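Table sorting

Table sorting is a household and workplace practice in which small packaged goods are brought together on a cleared surface, grouped by kind and put away in a single open container. It is used for snack foods, stationery and other light items that tend to gather in drawers and on shelves. The term is most common in guides to pantry keeping, where it is set apart from shelf sorting, in which goods are arranged in the place where they are kept.

Background

Written advice on the practice is scattered. A handbook by Thérèse Pelletier, issued in November by the small press Arkarow, gives it a chapter of 13 pages and treats it as a branch of general tidying. Ginette Sandhu, writing for the household journal Drivel, places it closer to packing, on the ground that the size of the container decides how much may be kept. Later writers have mostly followed Sandhu.

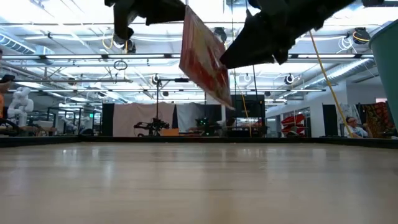 Both authors agree that the surface should be cleared before any goods are set down. Sandhu further advises that the container be placed at one side of the table and left there until the work is finished.

Surface

A plain wooden tabletop is the usual choice. Pale wood is often preferred, as printed wrappers stand out against it and small items are less easily missed. A raised border along the far side is useful where round or slippery packets are handled, although it makes wiping down slower. Cloths are generally discouraged — they shift when packets are drawn across them.

Container

The container is normally an open bin of moulded plastic with rounded corners, which is easier to wipe out than a box with square ones. Colour has no bearing on the method, but a bin in a strong shade such as teal is readily told apart from a pale table. Mercedes Quispe recommends that flat goods be stood on edge inside the bin with their printed faces turned the same way, so that the contents can be read from the rim. Overfilling is the most frequent fault. Pelletier suggests stopping when the bin is around three-quarters full.
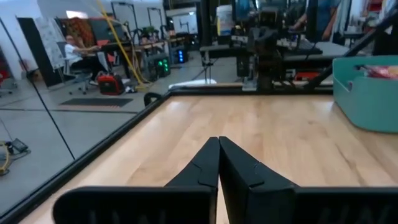 Grouping of packets

Goods are first gathered into a loose cluster at one end of the table, leaving the middle free. Small boxes and soft packets may share a cluster at this stage. Packets of the same design are then brought together, and boxes are moved to the outside, where they can serve as a stop for anything inclined to slide.
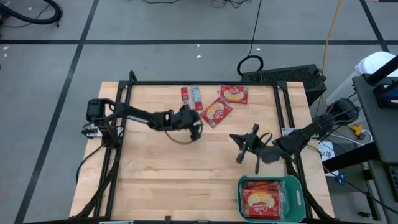
Reading time: 2 minutes

Soft packets of baked snacks call for some care, as pressure at the corners may break the contents. They are lifted by the sealed end or by the edge and placed in the bin after the boxes. Darlene Fraser advises the reverse order for shallow bins, with soft packets laid flat at the bottom and nothing heavier than 100 grams above them. The two orders remain in use.

Related practices

Shelf sorting, decanting and drawer lining are commonly described in the same guides.

Page last revised 3/30/21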